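Sep 14, 2024 — open day at Osance

Back from the open day and writing this up before I forget half of it. Itziar drove, Nicanor came along for the free lunch (his words!) and we got in on the second demo slot.

Their whole pitch is simulation first. Teodoro Valcárcel ran the talk and says they put a new pick job through up to 4,000 simulated runs before it goes near the real cell. I asked how long a batch of 200 takes on one machine and he said a coffee break, so I'll want to see that on ours. Olga asked about the contact model for soft packs and got a long answer I only half followed — she has notes, ask her.

The part I liked best was the packages demo, shown on the big screen with Fulgencio at the keyboard. You can move the light and reload in under 10 seconds.

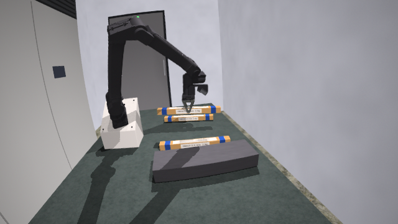 Sim view, gripper at the farthest orange package, dark bar up front.

Shadows are very crisp, much harder than what our lamps give. Need to check if we can soften them in Grullska or if that's a paid extra. Itziar wants a trial license before November. I still owe Teodoro an email with our gripper dimensions.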